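Home Projects Reports Contact
2 min read
February - Imelda Sarmiento

Progress on the Cenolow arm budget, for Oratile Msimang

We have spent 2,703 of the equipment line, most of it on the arm. I still doubt the second arm is worth asking for. The Rodrigues quote leaves out spare fingers, which are 780 a set, and Thulani Khumalo wants two sets before spring.

The bench task is still the coffee one: beans, mug, teaspoon.
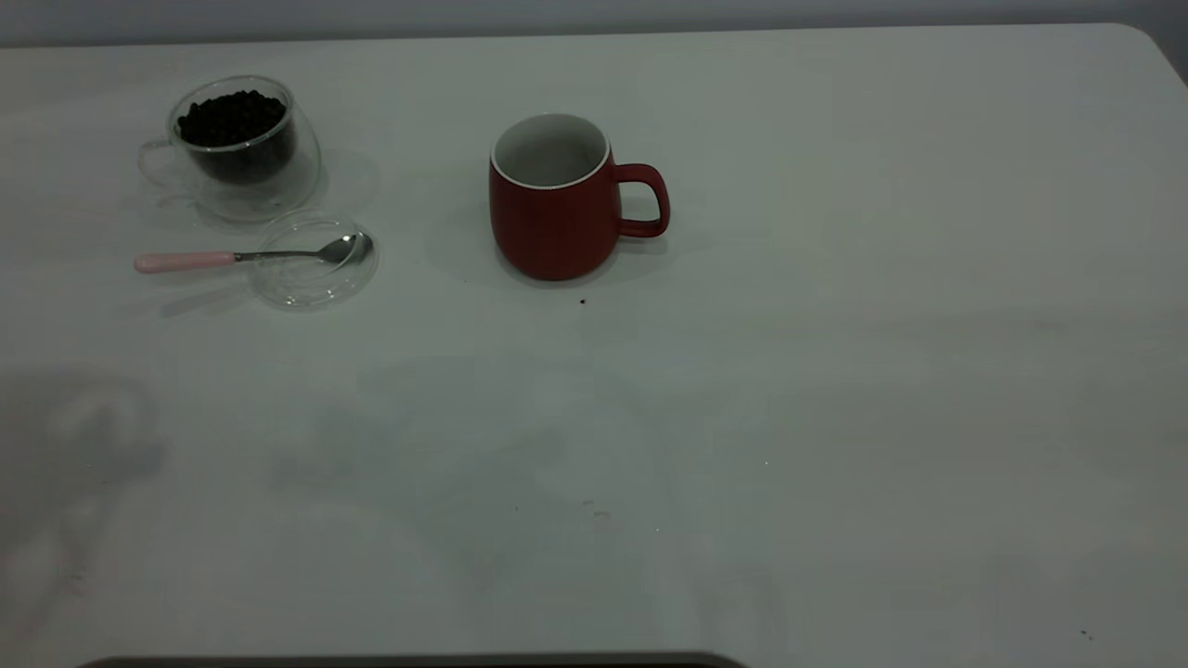
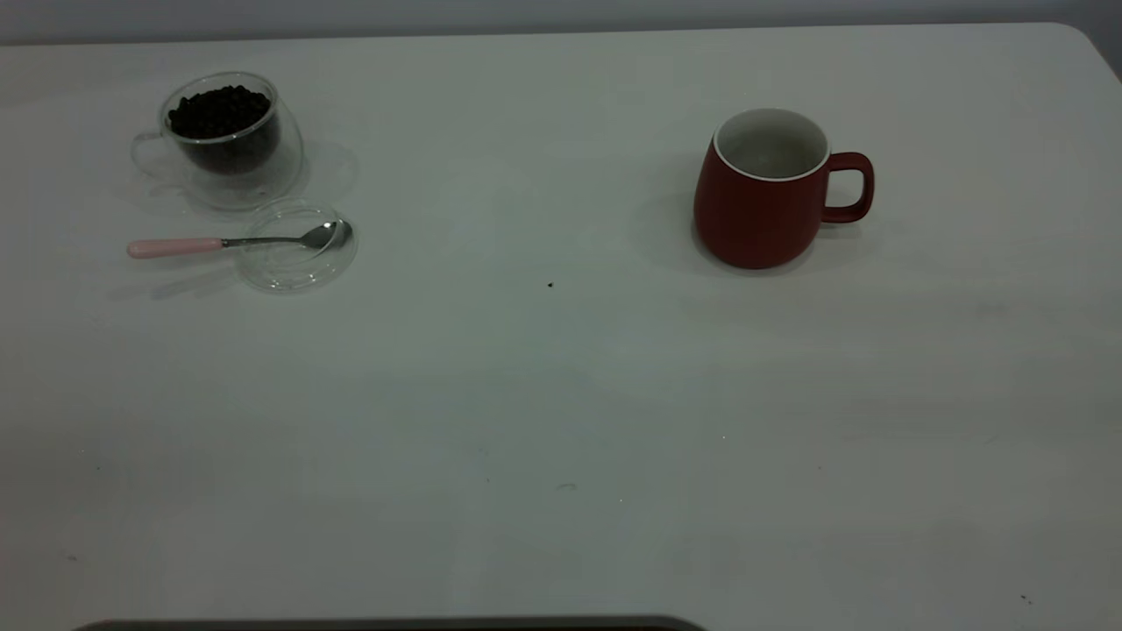 Gripper on the pink handle, wrist view:

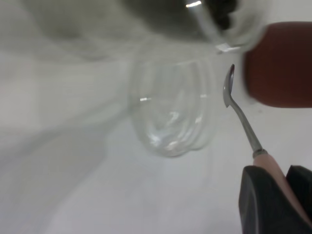
Clear glass is my main worry for the next purchase. The vendor says a depth camera will cope with it - I would like to see that on our own table first, on loan, before we pay. Please hold the remaining 400 until Anathi Coetzee has their answer in writing. The Clorkent order can wait too.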